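Chapter 6
Showing the Task: Hand-Held Grippers and Remote Control

6.1 Two ways to give a demonstration

Chapter 5 dealt with motions that a programmer writes out line by line. In this chapter the motion comes from a person. The person does the job, the movement is recorded, and a control policy is trained on the recordings.

There are two common ways to do the job. In remote control, the operator moves a pair of leader arms or a joystick and the robot follows. In hand demonstration, the operator picks up a gripper with the same jaws the robot will use and works directly on the table. The robot can be in another room, or not yet bought.

Remote control records joint angles the robot can certainly reach. Hand demonstration records only where the gripper was and how far it was open, so reach has to be checked afterward. On the other hand, it is quicker. At the Jorkville training shop, new operators on the Panau leader arms finished 15 usable demonstrations in their first hour. With hand-held grippers the same group finished 390 over the rest of the week.

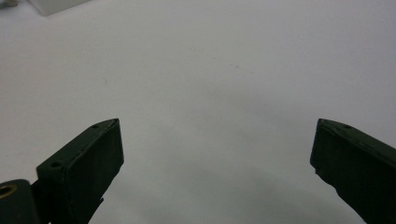 A demonstration begins when the recorder starts, which may be well before the first contact. Operators should hold the jaws open and still for a moment, then move in at a steady pace. A rushed approach leaves the policy with very few samples of the part it will need most – getting to the object from a poor starting position.

6.2 Choosing what to show

The running task for this chapter is handling a power strip and a plug. It looks simple, but it combines a stiff object, a small one, and a cord that pulls on both.

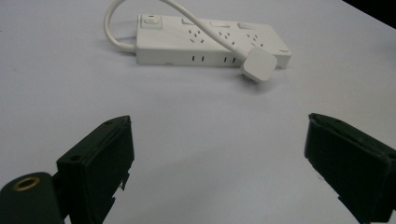
Cords make the starting layout matter more than it does with blocks or cups. The same plug can be easy or hard to grasp depending on how its cord lies. Here the cable crosses the top of the strip, and the plug rests against the front edge with its corners partly over it. An operator who always begins from that layout will teach one approach direction and no other. Vary the layout between takes and write down each change.

The Villalobos set used in the exercises has 2311 demonstrations, cut down from around 3000 after takes with lost tracking were removed.

6.3 Working with two hands

Many cord tasks need one gripper to hold while the other moves. Both streams must share one clock, and each gripper needs its own calibration. Before recording, bring the jaws together over the middle of the work area and check that the logged positions agree.

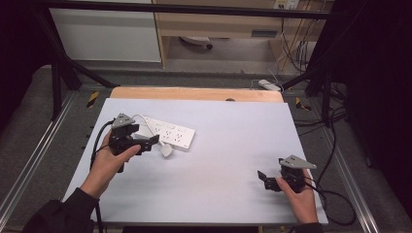
6.4 Terms used in this chapter

Demonstration: one recorded performance of a task, from start signal to stop signal.

Leader arm: an arm moved by the operator that a second arm copies.

Take: any recording, whether or not it is kept.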